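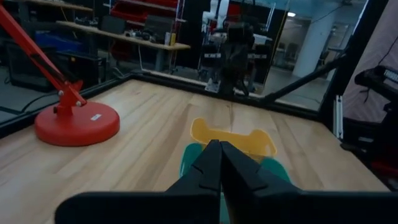
When I started to work with robot arms, I thought the rules would be the boring part. Now I keep a list of my own, and it gets longer every September, when we have new students in the lab at Dulelham.

The first rule is to keep people on one side of the clear panel and moving arms on the other. A clear panel makes you feel you are part of the work, and you want to reach around it to fix a small thing. Please don't. Stop the arm, wait until it is still, then reach.

The second rule is about speed. For any new program we run at 2 per cent first, even when the program is only a copy of an old one. It is very slow and I have drunk a lot of tea this way. But last year a copied program still had the table height from our Lastetti cell, and at 2 per cent I had enough time to press the stop.

Then the lamp. A desk lamp on the table is an obstacle like any other, and it must be in the collision model with its arm in the real position. If somebody moves the lamp to see better, the model is wrong from this moment. We write it in the log - time, name, what was moved. Small plastic pieces can be anywhere, but a lamp can't.

My colleague Rattana Meesuk does not agree with me about closed fingers. I ask that the gripper is closed before each long move, so it is narrow and has less to catch on. She prefers it open, because then she can see at once if it still holds something. We tried both ways over 446 runs and had trouble in each, so the written rule now says only "choose one and put it in the log".

Cables I check every morning, by hand, with the power off.

The full list has 44 points, which is too many for one page on the wall. I am trying to make it shorter, and the next part I will rewrite is the one about who may reset the stop button.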